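Section 7. Setting up the sock-folding task and recording your first demonstrations

By the time you get to this section you should have both arms bolted down, powered and homed, and the Semisus software should be showing two green joint lists on the start page. If one of them is still gray, please go back and finish the homing routine first. We know it's tempting to push ahead (we have all done it), but a demonstration recorded with a badly homed arm will spoil the training set in ways that are very hard to find later on.

The task in this guide is the same one we used for the Nijs policy: pick up a sock, fold it with both arms working together, and tuck it into one compartment of a divided case. We chose socks for a reason. Cloth never lands the same way twice, and the two grippers have to work so close together that neither arm can simply ignore the other. It makes a good first test of whether a policy trained on both arms at once does better than two policies trained apart.

Laying out the workspace

1. Clear the tabletop and wipe it down. Lint is a bigger nuisance than you would think.

2. Place the case at the back center of the table, opened, with the lid leaning toward the back wall and the tray facing the arms. Press the tray flat.

3. Start with all of the socks on the table, flat or folded, anywhere both arms can reach. Try not to be too tidy about it! If you line them up neatly every time, the policy will learn your neatness and be lost without it.

4. Run each arm slowly through its full reach while you watch the cables. They need enough slack to follow the elbow all the way out, and the loops below the mounting plates should swing freely.

Caution: Keep your hands out of the workspace whenever the arms are enabled. To move a sock, press Pause and wait for the tone. 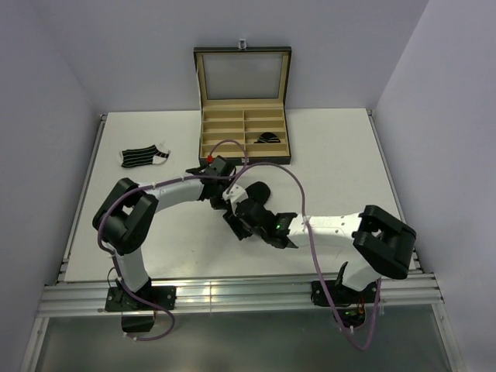

Doina Stojanovska asked us whether the folding and the placing shouldn't be recorded as two separate tasks, which would give shorter episodes and make the failures easier to sort. Her group at Skemport had split theirs that way and liked it.

We tried it too, and it's a fair question. The split policies folded very nicely and placed very nicely, but they stumbled at the handover, where the second policy kept meeting folds a little looser than any it had been trained on. Recording the whole motion as one episode took care of most of that. If your episodes grow too long to manage, you can mark the handover with the foot pedal and still keep everything in one file, and that is what we would suggest to Doina and to anyone else in the same spot.

Recording

5. Open a new session and type in a name you will still understand in January.

6. Press Record and wait for the tone before you move the leader arms.

7. Bring both grippers to the sock, make the fold, and hold it still for a moment before you lift. That little pause helps the policy learn when a fold is finished.

8. Lower the sock into a free compartment, open the gripper fully, and back straight up. A sideways exit tends to drag the sock out again.

9. Press Stop, then mark the episode Good, Poor or Discard. Please keep the Poor ones. Valentin Arnaud's recovery training at Gulbridge depends on them, and it was the largest single gain we measured.

Note: Our baseline policy used 138 episodes, and we had something usable at 55. Each episode may hold up to 3000 time steps, after which the recorder closes the file by itself.

When you have enough episodes, leave the case where it is and go on to Section 8, which covers checking the files before training. If you must move the case, mark its corners with tape first.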